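Blog > Around the house > Laundry, mostly

The summer clothes come out in May and are supposed to go back in a suitcase on top of the wardrobe when the mornings turn. I have missed that date every year since we moved to Kiltside. This year I got as far as the bed.

The bed is where clothes go to be judged. My rule, borrowed from Vendula Halás, who borrowed it from her mother, is that anything you fold has to be laid out flat first, front up, so you can look it in the face and decide if you'll wear it again. Then it either gets folded into a rectangle or goes in the bag for the charity shop on Verbeke Street. There is no chair option. The chair option is how I ended up with 3 pairs of identical leggings.

Most things took seconds. Gray T-shirt, keep. Other gray T-shirt, keep, for reasons I couldn't defend. Then I got to the orange one with the big dark flowers and the lace on the front, and everything slowed down.
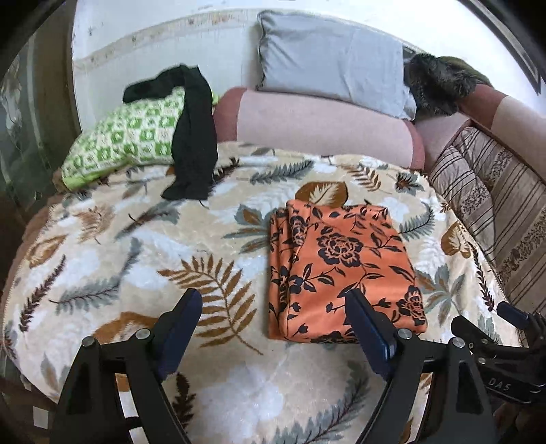
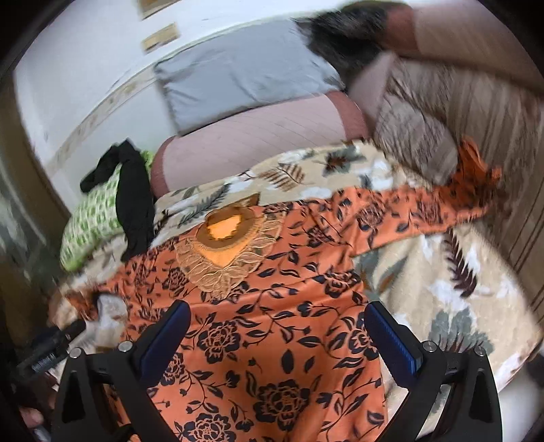
I bought it on a trip to Zokelbridge, in a shop where I'd gone in to get out of the rain. It is louder than anything else I own. On a blanket that is already covered in leaves it looks like two gardens having an argument. Iqra Bhutto, who has opinions, says orange is my color. She has also said this about mustard, teal and a shade she called "wet brick," so I take it under advisement.

The problem is the folding. Slippery fabric doesn't want corners. You bring the sleeves in, you fold up from the bottom, you feel pleased, and by the time you've turned to get the suitcase it has relaxed into something more like a bread roll. I've tried the rolling method too — it came undone on the stairs.

Anyway, it stays. So do the tights, pending an inspection for holes that I will put off until I need them at short notice. The suitcase is full, the charity bag has one cardigan and a belt in it, and I still have the sock drawer to do.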